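Clokel pepper

Small red sweet pepper, grown mostly in the Jelov valley. Also sold as Jelov red or just "clokel."

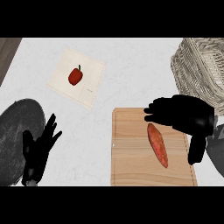 Overview

The Clokel is a sweet pepper of the species Capsicum annuum, same species as the common bell. Fruit is small, blunt, thick walled for its size. Starts dark green, goes through a muddy brown stage, ends up a deep even red. No heat. Eaten raw, stuffed, roasted, or put up in jars for winter. Outside the valley it is not well known and most seed lists leave it out or file it under mini bells, which growers in Jelov object to.

Name

From Clokel, a hamlet on the east bank above Jelov. Older market lists use "Clokel button" and sometimes "button pepper," but that second name is also used for a hot cherry type grown farther south, so it causes mixups. The spelling Klokel shows up on seed packets from Prallen and is treated as the same plant.

Plant

Compact and bushy. Short joints between the leaves, leaves narrower than on a standard bell. Flowers white, single, hanging down. Fruit hangs too at first, then often turns sideways as it fills out. Three lobes usual, four common, two now and then on late fruit. Stem short and stiff -- cut it, do not pull, the branches are brittle and a whole side of the plant can come off in your hand.

Ripening is slow and uneven. One plant will carry green, brown and red fruit at the same time for most of the late season. Seeds pale yellow, flat, packed close to the core.

Growing

Start indoors. Seed wants warm soil and will sit and rot in cold. Seedlings go out in June in the valley, after the river fog lets up. Full sun, soil that drains. Spacing tighter than for large bells, the plants like to lean on each other a little. Staking is optional in sheltered gardens, needed on the terraces where the wind comes through.

Too much nitrogen gives big leaves and few fruit. Uneven watering brings blossom end rot, mostly on the first set. Growers pinch off the first flower at the fork, though opinion is split on wether it does anything. Aphids are the main pest. Slugs on young plants in wet years.

Plants are perennial if kept from frost and a few households overwinter them in pots. Second year fruit is earlier and smaller.

Market

Valley crop is sold through the packing shed at Jelov and the Saturday market in Prallen. The shed logged 2,798 crates in its last full season, from 270 registered plots, many of them no bigger than a kitchen garden. Crates are the shallow kind, one layer deep, fruit bruises at the shoulder if stacked. Price follows color. Full red goes first, brown-shouldered fruit goes to the canners, green is mostly kept at home.

One outside buyer, the Tzavaras cannery, takes roasted and peeled fruit in oil. Its labels say "sweet red peppers" with no variety named.

Kitchen use

Skin is thin and does not need peeling when eaten raw. Common uses:

Stuffed whole with rice and onion, tops put back on as lids, baked close together in a deep dish.

Roasted over coals until black, covered, skinned, dressed with oil and vinegar. Served cold.

Pickled in halves with garlic and dill seed. Jars are left 10 days before opening, longer is better.

Cooked down to a thick paste with salt. Slow work, done outdoors in wide pans in the fall. Keeps through winter under a layer of oil.

Dried Clokel is rare, the walls hold to much water and tend to mold before they dry. Freezing works for cooking but the texture goes.

Storage: cool and dry, stem on. Fridge is fine. Wrinkled fruit is still good for roasting.

Seed saving

Peppers mostly pollinate themselves but bees cross them easily. Hot types in the next garden are the usual problem -- the fruit looks right that year, then the seed gives something else the year after. Savers in the valley bag a few branches with thin cloth or keep one plant apart from the rest. Seed is taken only from fully red fruit, spread on a plate, dried out of the sun. Good for 4 years if kept dry, germination drops off after that.

Similar types

Prallen long red: same area, tapered, thinner wall, better for drying.

Cherry peppers: rounder, often hot, seed cavity larger for the size.

Mini bells from supermarkets: mixed colors, bred for shipping, earlier than Clokel.

See also

Jelov valley
Sweet peppers
Pepper paste
Canning and pickling

Page last changed 27 Oct 2020. Section on disease still missing.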